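Section 4. Setting Up the Bench Bins

Applies to: Skekport open-front bins, bench layout B
Revision 11/12/2019

4.1 Purpose

This section covers placement and loading of the open-front bins used to hold small labware at the back of the bench. It does not cover the closed drawer units (Section 6) or the Ramudell drying rack (Section 7).

4.2 Before you start

Clear the rear strip of the bench from the wall forward to a depth of 40 cm. Wipe the surface with a damp cloth and let it dry. Residue under the bin base is the usual cause of a bin that rocks or creeps forward when items are lifted out.

Have the following at hand:

- bins, clean and dry
- lint-free cloth
- mild detergent
- the contents list for the bench

Inspect each bin before use. Run a gloved finger along the rim, the sloping side edges and the front lip. Do not use a bin with a chipped rim or a crack at the base.

CAUTION: Do not clean the bins with acetone or other strong solvents. The surface clouds and the rim may become brittle.

4.3 Placing the bins

1. Set the first bin on the bench with its tall back toward the wall and its low lip toward the user.

2. Slide the bin back until it meets the wall. Do not force it against cable covers or trim. If the wall is not flat at that point, move the whole row sideways.

3. Set the next bin beside the first, facing the same way. Leave a gap of 2 mm between the side walls. The gap allows one bin to be lifted out without dragging its neighbor.

4. Repeat for the remaining bins.

5. Sight along the front lips. They should form one straight line. Correct any bin that stands forward of the others.

6. Press down lightly on each front lip. The bin must not tip. If it does, check under the base for debris.

NOTE: The base is narrower than the top of the bin. Align by the rims, not by the bases, or the rims will overlap.

4.4 Loading

Heavy pieces go toward the back. Thin implements may lean, provided that they rest on something stable and can be picked up without disturbing the glassware.

1. Check every item against the contents list. Items not on the list go to the Lu tray at the end of the bench for sorting.

2. Place glassware first. Lower each piece by hand until it is resting on the bin floor. Do not drop or roll it over the lip.

3. Stand narrow-necked pieces upright. Keep the neck clear of the side walls.

4. Add plastic implements last, in front of or beside the glassware, with the upper ends within easy reach.

5. Leave room for fingers on at least one side of every glass piece.

CAUTION: Clear glassware is hard to see inside a white bin under bright light. Look into the bin from directly in front before reaching in. If the outline of a piece cannot be made out, change the angle of the bench lamp first.
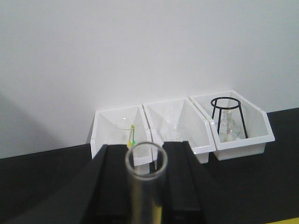

Fig. 4-2. Bins in a row against the wall. Left: clear vessel with yellow and green implements in front. Middle: clear glassware.

4.5 Removing and returning items

Lift items straight up until they clear the rim, then bring them forward over the lip. Take implements out before the glassware behind them. Return items to the same bin in the reverse order. Wet items go to the drying rack first; the bins have no drain holes.

4.6 Care

Empty and wash the bins every 27 days, or sooner after a spill. Use warm water and mild detergent, rinse, and dry with a lint-free cloth. A full inspection of all bins is carried out each February together with the Dremora shelf check. Mark rejected bins on the base and remove them from the bench.

4.7 Faults

Bin rocks: debris under base, or base cracked. Clean or replace.

Rims touch: gap too small. Repeat 4.3 from step 3.

Implements slide to the front: angle too low. Stand them closer to upright against a stable piece.

Glassware marks the bin floor: grit on the underside of the piece. Wash both.

For replacement bins, quote the part code molded on the underside of the base.

Was this page helpful? 2 comments | Share
This site uses cookies to remember your manual language and settings. Accept | Manage cookies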